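Search this site
Enter keywords - Go

Print this page | E-mail this page

Speaker notes: Keys, fobs and who's got them
Tranwood small business evening, April 25, 2021

Start with the question, before the title slide goes away: hands up if you could tell me right now how many keys there are to your front door. Wait. Let them laugh. Then ask who has changed the lock since they moved in.

Slide 2 - what we look after besides the door
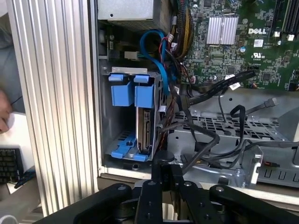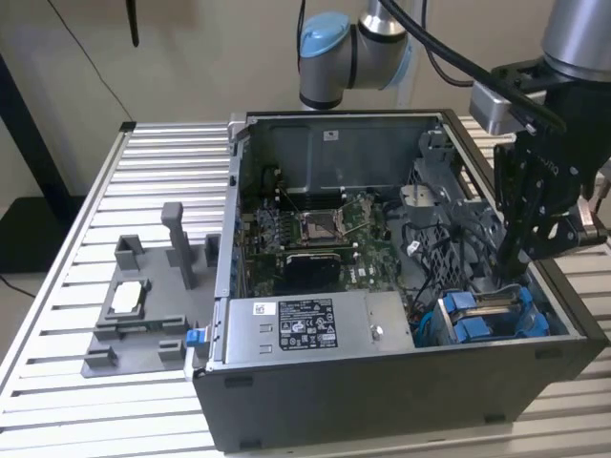 An open computer case, seen close up and then more fully.

Slide 3 - the key register. I love this bit, so don't rush it! One sheet, one line per key: number, who has it, date out, date back. Stamp a number on the key and never the address. If you lose a numbered key it's a nuisance, and if you lose one with "Unit 4, back door" on the tag it's a new lock that same evening. Pass the sample sheet round here.

Slide 4 - the Collow story. Small print shop, 10 keys on paper. When they called everything in they got four back, plus one nobody recognised that opened the yard gate. Pause for that. They had been trading happily with it for years. New cylinders all round, and a register that lives in the safe.

Slide 5 - restricted keys. Explain simply: a blank that the corner kiosk can't just cut for you, and a card you have to show to get a copy. Bring the two sample keys from the Vundbridge box and let people handle them - they always want to. Say clearly that it costs more per key. For a shop with two staff it may be overkill, and I'd tell them so.

Slide 6 - fobs. The good part is cancelling one in 30 seconds from the office when somebody leaves. The bad part is that people forget to do it. Ask who removes fobs on the leaving day. Mention batteries in the standalone units: change them every November, whether they're bleeping or not. Also ask what the door does in a power cut, and make sure everyone can still get OUT. If short of time, cut the rest of this slide but keep that.

Slide 7 - budget. The Espiritu café did the front and back doors for about £400 including fitting. Prices vary, get it in writing, ask whether call-out is extra.

Questions. Likely ones: smart locks (yes, some are very good, check your insurer's wording first), key safes by the door (out of sight, and change the code), master keys (fewer is better - it's so tempting to hand them out).

Leave sample sheets by the tea urn.

Comments (3)

Marsh_end: Went home and counted. Two missing. Cylinder changed this week, thank you!

bakerslad: Is the register sheet available as a download? Mine got tea on it.

PollyT: Fob batteries - ours went on a Christmas order day. Wish I'd heard this sooner.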